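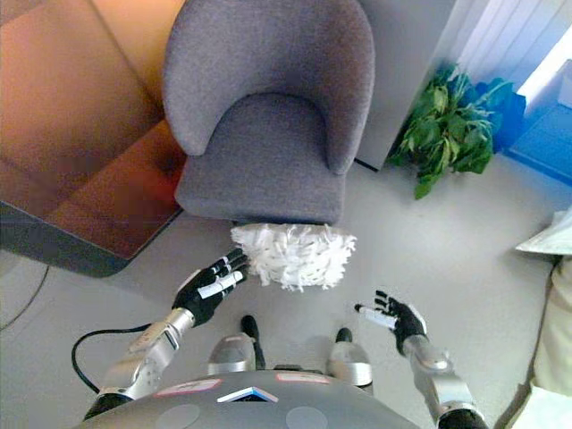
Grauer Sessel mit runder Lehne, davor der weiße Staubwedelkopf auf dem Boden.

Häufige Fragen zur Möbelmiete – Ukholm

Wie lange muss ich mindestens mieten?
3 Monate. Danach monatlich kündbar, Mail reicht.

Kaution?
Ja, 254 Euro pro Sessel, Sofas 800. Kommt nach Rückgabe zurück, meist innerhalb von 2 Wochen.

Liefert ihr auch in den vierten Stock?
Ja. Ohne Aufzug bitte vorher bescheid sagen, dann kommen wir zu zweit.

Kann ich den Bezug tauschen?
Nur bei der Serie Mertens. Setcombe ist fest bezogen, geht leider nicht.

Muss ich vor der Rückgabe reinigen?
Grob ja. Krümel raus, Haare weg, Flecken melden – nicht selber dran rumreiben.

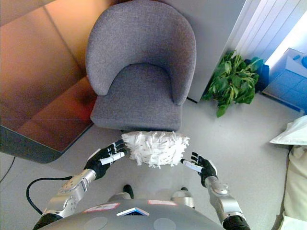 Rückgabetermine macht Ilse Visser, am besten per Mail mit Mietnummer. Abholung nur vormittags. Teile bitte freistellen, Kissen dazulegen, Verpackung bringen wir mit. Staub auf Lehne und Sitz vorher kurz abnehmen, ein fusseliger weißer Wedel wie auf dem Foto reicht für den grauen Stoff völlig. Kein Dampfreiniger!!

Was gilt als Schaden?
Risse, Brandlöcher, Tinte. Normale Abnutzung zahlt ihr nicht.

Kann ich den Sessel auch kaufen?
Ja, die gezahlte Miete wird zur Hälfte angerechnet. Angebot kommt von Kobe Boersma, im September wegen Inventur etwas langsammer.

Stand: 1. Dezember 2024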